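Home | Council | Agendas and Minutes | Elections | Contact

This site uses cookies to remember your settings. Accept | Manage

CIRPORT TOWN COUNCIL
Minutes of Special Meeting
26 December 2020

Presiding: Vira Pavliuk, Council President
Present: Members for Wards 1, 2, 3 and 5
Absent: Member for Ward 4 (seat vacant)
Also present: Town Clerk, Town Attorney

1. Call to order
The President called the meeting to order at 10:04 a.m. The Clerk confirmed a quorum and reported that notice had been posted at Town Hall and on the website as required by the charter.

2. Minutes of the previous meeting
Minutes of the November regular meeting were approved with one correction. In item 6, "Wurow Street" should read "Wurow Road." Moved by Ward 2, seconded by Ward 5. Carried 5-0.

3. Vacancy, Ward 4
The Clerk reported receipt of the resignation letter from the Member for Ward 4, effective on delivery. The Attorney advised that under the charter the Council may fill the seat by appointment or call a special election, and that an appointee would serve only until the next general municipal election.

Ward 3 favored appointment on grounds of cost. Ward 1 stated that residents of the ward had asked for a vote and that the remaining term was long enough to justify one. The President asked whether the two methods could be combined. The Attorney replied that the charter does not provide for an interim appointment once an election has been called.

Motion to call a special election for the Ward 4 seat. Moved by Ward 1, seconded by Ward 2. Ayes: Wards 1, 2, 5 and the President. Nays: Ward 3. Carried 4-1.

4. Nominating petitions
The Clerk presented the petition form. Nineteen signatures from registered voters of the ward are required for each candidate. Ward 5 asked if electronic signatures would be accepted. The Attorney said the ordinance requires ink and that any change would need two readings. No action taken.

5. Polling place
The usual Ward 4 polling place, the Destasa Road school, is closed for roof work. The Clerk proposed the Mujić Hall annex, which has level access from the parking lot and a posted capacity of 246. Ward 3 noted that the annex is outside the ward boundary. The Attorney advised that this is permitted if signs are posted at the former location. Approved without objection.

6. Election budget
The Clerk requested a transfer of $1000 from contingency to printing for ballots and mailed notices. Poll worker pay is covered by the existing line. Moved by Ward 5, seconded by Ward 1. Carried 5-0. 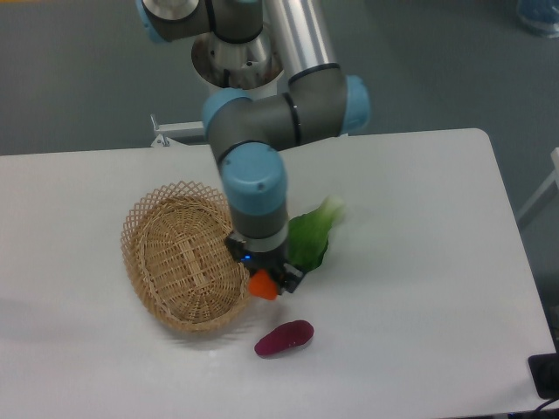

Minutes Book, Vol. 19, p. 246

7. Public comment
One resident of Wurow Road asked that the mailed notice show the polling place change on the outside of the envelope. The Clerk will check the layout with the printer. One written comment opposing the special election was received and placed on file.

8. Matters for the next regular meeting
a. First reading, amendment to petition signature rules
b. Ward boundary map, corrected sheet for Destasa Road
c. Clerk's report on absentee ballot requests

9. Adjournment
Moved by Ward 2, seconded by Ward 3. Carried 5-0. The meeting adjourned at 11:20 a.m.

Submitted by the Town Clerk
Approved as to form: Vira Pavliuk, Council President

Town of Cirport | Office of the Clerk | Copyright 2020 | Back to top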